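Slide 1: Why I still love a town choir
Notes: Start without the clicker. Hum the opening of the Lekier carol and wait, somebody always joins in!

Slide 2: How we began
Two altos and a borrowed piano at the Asard library, one wet October. By spring we had 21 singers (mention the bus to McIver, keep it short).

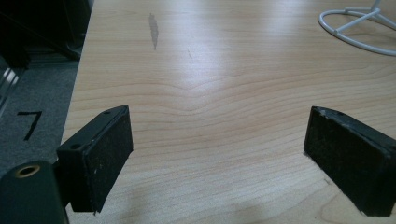
Breathing comes next. Get everyone on their feet, shoulders down, long hiss for two bars. It's silly and it's wonderful, and the back row will sound twice as big afterward.

Slide 4: Concert night
We sang at Flendero Hall to 40 people and I was grinning so hard I missed my own entry. Talk about nerves, then about dressing up, which really does help people stand taller.

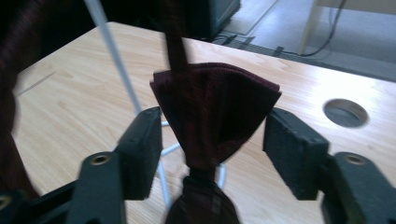
Maroon bow tie with its neck strap.

Slide 5: Sing with me
Teach the round by ear, low voices first. If time is short, skip verse two and go straight to questions.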